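Le drap-housse, ou l'art de perdre ses coins

Il y a des objets qui nous humilient une fois par semaine sans que nous songions à nous plaindre. Le drap-housse est de ceux-là. Il attend le dimanche, fin de matinée, quand on se croit reposé. On attrape un angle, on le coiffe sur le matelas, on fait le tour du lit, on tire, et le premier angle se sauve avec un petit claquement d'élastique. On recommence par l'autre côté. Il se sauve aussi.

L'affaire est plus ancienne que l'élastique. Un manuel de bonne tenue domestique daté de 1754, que la maison Zallon conserve sous vitrine dans son hall d'accueil, consacre 6 pages au bordage du drap plat. On y apprend qu'une servante capable devait pouvoir faire tenir une pièce de monnaie debout sur la couche. Il n'est pas précisé ce qu'on faisait ensuite de la pièce, ni de la servante quand la pièce tombait.

Le drap-housse devait mettre fin à cette gymnastique. Il l'a remplacée par une autre. Chez Pullerero, fabricant qui équipe une bonne partie des hôtels de la côte, on reconnaît volontiers que le nerf de la guerre s'appelle le bonnet : la profondeur du coin, en clair. Les matelas ont épaissi, se sont couverts de surmatelas, et les bonnets ont suivi avec le retard digne d'une administration. Résultat, un drap acheté il y a dix ans couvre aujourd'hui son lit comme un béret couvre une citrouille.

Juvex a cru tenir la parade avec des coins de couleur, un pour la tête, un autre pour les pieds. L'idée était bonne au magasin. À la maison, on oublie lequel est lequel, et l'on se retrouve à consulter l'étiquette à genoux, une joue contre le sommier. Šimko vend pour sa part des pinces à bretelles qui se croisent sous le matelas – du porte-jarretelles pour literie, si l'on veut – et jure en avoir écoulé 2000 jeux en juillet. Je possède l'un de ces jeux. Il est dans un tiroir, où il tient très bien.

Reste le pliage, dont il vaudrait mieux ne pas parler. Les vidéos abondent : deux mains glissées dans les coins, un retournement du poignet, et le drap devient un rectangle de bonne famille. J'en ai regardé plusieurs d'affilée, le drap sur les bras. J'ai obtenu une boule, puis une boule plus grosse. Elle est rangée avec les autres, derrière les serviettes, et la porte ferme si l'on pousse de l'épaule.

Et puis il y a les plis, ceux du dessus. Les uns repassent, les autres tirent, les derniers dorment.

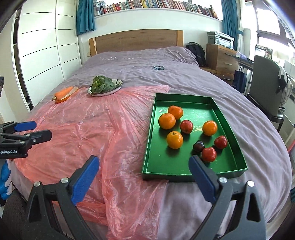 Une lectrice nous écrit qu'elle appartient à la troisième école et n'a jamais eu à le regretter. Selon elle, un drap se défroisse avec la chaleur du dormeur, et ce qui résiste jusqu'au matin mérite de rester. Elle ajoute qu'elle a rendu un modèle à 500 fils au centimètre carré parce qu'il crissait, et qu'elle est revenue au drap plat, bordé aux pieds seulement, ce qui lui épargne la moitié des coins.

J'ai essayé son système pendant une semaine. Au troisième matin, le drap était en travers et j'avais les pieds sur le matelas. J'ai ressorti la housse, choisi un angle au hasard, et il s'agissait naturellement du mauvais côté.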